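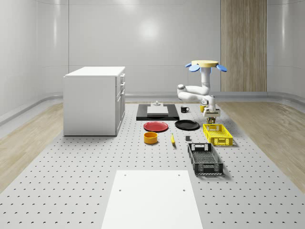
Is a Prorno demo day worth the trip if you've never worked with a robot arm before?

It's worth a Friday afternoon, provided you get a turn at the controls and don't just sit through the talk.

I teach an evening class in basic automation, mostly to grown-ups who want a change of job, and for a couple of years I've been looking for some way to let them try pick-and-place work without me having to buy an arm and then lie awake worrying about it. Prorno is a simulator. You get an arm, a work table and a box of household things to move around, all on the computer, and you can break whatever you like. The Fontana training center in Clulville was holding an open day for it in April, with two sessions and 24 seats in each, so I signed up for the later one and drove over after lunch.

The welcome was lovely. There was coffee, there were good oatmeal cookies, and the presenter had clearly done the talk many times but still seemed to enjoy it. The slides went on for 40 minutes, though, and I'd have cut that in half. We heard a lot about Grarnar, the add-on that grades each attempt, before any of us had seen an attempt to grade! I noticed a few people sneaking off for another cookie, and I may have been one of them.

Once the demo got going I forgave all of it. The tabletop setup they use is a big gray platform full of holes, with a white arm hanging over it from an overhead mount, and I liked that the things on it are so ordinary. There are plates, a mug, a bowl, a banana, a couple of plastic crates and a little cabinet with drawers. My students have all put away dishes. They haven't all handled machine parts, and I think a familiar job takes some of the fear out of the first lesson.

You can pick your task from a list or type in your own, and then either drive the arm yourself or let the built-in program have a go while you watch. I drove. My first try at setting something down in a crate was a sorry business (I came in much too low and caught the rim), but the reset takes a moment and everything goes back where it was. By my fourth or fifth try I'd begun to slow down before the drop, which I'm forever telling people in class to do, so that was a humbling little lesson for the teacher.

Where I got properly hooked was the viewpoint menu. You can look at the table from across the room and get a nice feel for the whole layout, or you can come right in over the work and see the rim and walls of whatever you're aiming for. 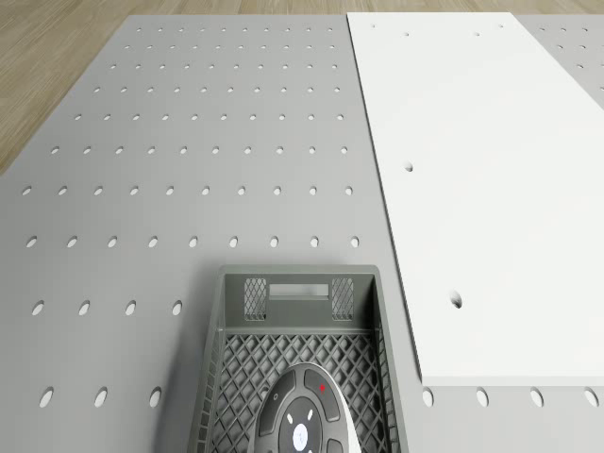 I found I needed both. From far off I kept misjudging how deep the crates were, and close up I'd lose track of where the rest of the arm had gone and give something else a bump. The fellow at the next station kept two views open side by side, which is very sensible, and I copied him for the rest of the session. I only wish you could save a favorite pair. As it stands you have to set them up again every time you change tasks, and with a roomful of beginners that's going to eat up a good chunk of the hour.

A few other grumbles, while I'm at it. The help text is written for engineers, and I had to ask what two of the settings meant. The lettering on the menus is small enough that I ended up with my nose nearly on the monitor. And our station froze once when we switched tasks in the middle of a move – they had it going again quickly, but I'd want to hear it's been fixed before putting it in front of a class.

As for looks, I was pleasantly surprised. The wood floor has its grain, things cast soft shadows, and I stopped noticing after a while that I wasn't looking at a room. I can't tell you how closely the gripping matches a real arm, as there wasn't a real one to try next to it, and I'd have loved that comparison.

Price was the last thing they covered. A single seat is $617 for the year with Grarnar included, or $414 without. For my purposes I'd go without. The grading is clever, but I'd sooner stand behind someone's chair and talk through what went wrong, and the money saved would go toward a second seat.

I'd give the software four stars out of five and the open day three and a half. If you go, book the later session, because the morning group ran over and their hands-on time got squeezed. Parking is behind the building and the entrance is on the far side from it, so bring a coat if the weather's bad. They've promised to email everyone a trial copy, and I've already cleared a Saturday for it.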